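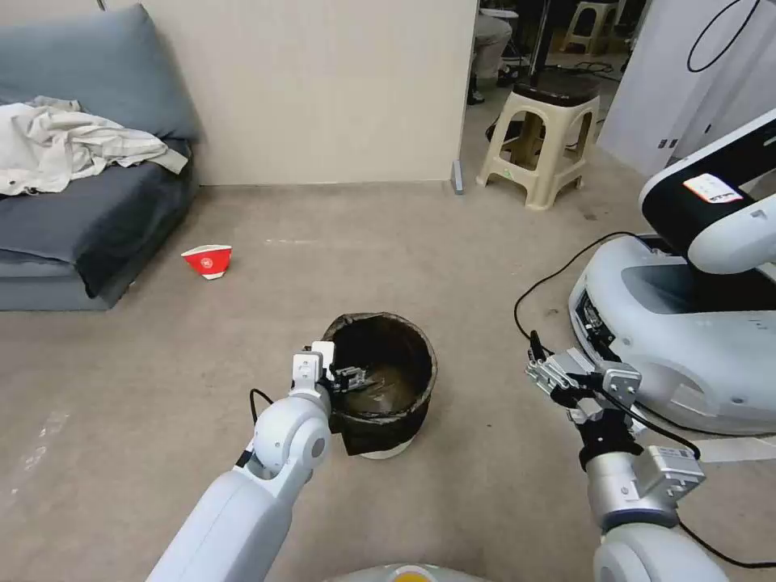

Progress report, Vomley student robotics project
Prepared by Madhu Awasthi for Umesh Rastogi
March 10, 2025

The tidy-up task is the team's main work item this term. The goal is for the two-arm platform to pick up litter from a carpeted floor and drop it in a lined trash bin, with no operator input after the start command.

Students have logged more than 50 teleoperated runs since November. Sunita Upadhyay's group handles arm control, and Madhu Mittal's group handles object detection. Paper cups remain the primary test object. Cups lying on their side are harder to grasp than upright ones – the approach angle is still set by hand.

Two problems are open. The left gripper can catch the bag where it folds over the rim, and cable slack limits how far the base can turn. A shorter cable route has been drawn up but not fitted.

Spending to date is $4000, mainly on gripper parts. We request approval to extend lab hours by five weeks.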